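From: Giuliana Rengifo
To: Dovero kitchen & oddments list
Subject: Re: [dovero] Plastic cups, yes or no?

Deisy Palomino wrote:
> I've got 34 of the old picnic cups in the loft and can't decide.
> Does anyone still want plastic, or has everybody gone over to
> enamel? Mine are mostly pale green. I'd happily swap the lot for
> something with a bit of colour to it.

Oh Deisy, please don't get rid of them! I'm a plastic cup person through and through and I'll take the green ones if no one else shouts first. They stack, they bounce, they go in the garden with the grandchildren, and I've never found an enamel mug that was kind to my teeth.

As for colour, dark blue is my favourite by miles. It hides tea stains and looks lovely next to yellow plates — I had a whole set from Henao once and I still miss it. I do like a bit of a taper too, so much easier to hold with soapy hands.

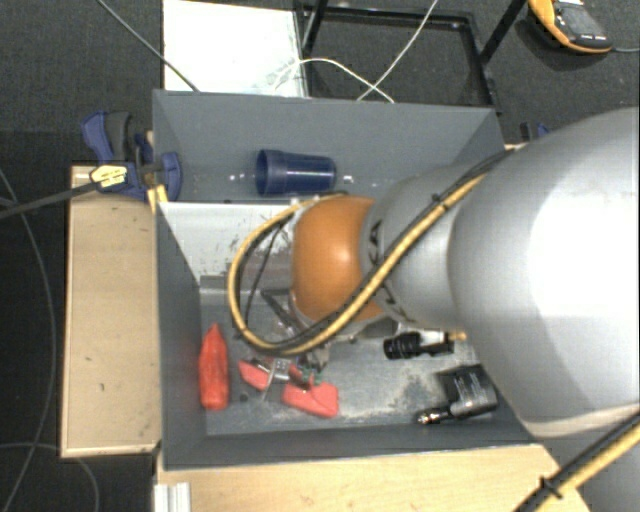 Dovero Digest, Vol 34, Issue 200

The dark blue one lying on its side at the back of the grey bin is very much my sort of cup. I'm less sure what to call the red things in there with it, so suggestions welcome!

Deisy, I could do you a swap for my red beakers. Shall I bring them along in January?

Giuliana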